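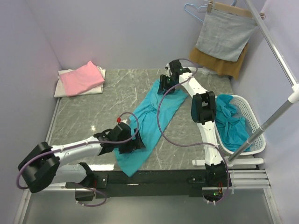 Attachment 1: two-arm folding cell, teal cloth held at both ends

Ticket 3768 — Folding cell, cable slack and cloth handling rules
Site: Broddale
Opened: July 17, 2019
Status: Open, waiting on rule sheet update

Reported problem
Right arm stopped with a joint load warning while pulling a cloth toward the back of the table. No damage. Operator cleared the warning and it came back 22 cycles later, same move.

Log
Checked the right arm first. The purple cable from the gripper down to the base makes a wide loop over the tabletop. Our rule sheet says "keep cables tidy" and gives no limit, so two shifts can set this up two different ways and both be within the rules. The left cable goes around the elbow and droops below the front edge near the base. Also allowed, as written!

Ran the pull with no cloth: 52 cycles, no warning. Ran it again with cloth and got the warning on the third pull. So the load comes from the stretch between the two grippers, at least in part. Really pleased with how repeatable this is — it makes the rest much easier.

Compared with the Cluditby cell, which runs the same Indeo folding program. They have had a written order since June: left gripper presses down and holds, right gripper pulls, and the right stops as soon as the cloth is flat enough to fold. Ours lets the right arm go on to a fixed point whatever the cloth size. Copied their stop setting over. Almost 200 cycles since then and no warnings. Love it.

Proposed changes to the rule sheet
1. Cable slack: measure it with the arm at full reach and write the number on the sheet. No loop may cross the cloth path.
2. Two-gripper pulls: one side holds, one side moves. Never both pulling.
3. Finished stack stays in the back-left corner, basket to the right of the right arm. Hangers and poles stay out of both arms' reach, checked at the start of each shift.
4. Hands out of the cell until both arms are stopped, including for a cloth hanging over the front edge.

Still to do
Ormsby has asked for the same sheet, so please send comments on item 1 before it goes out. I still need a slack figure for the left arm. Leaving the ticket open until that is in.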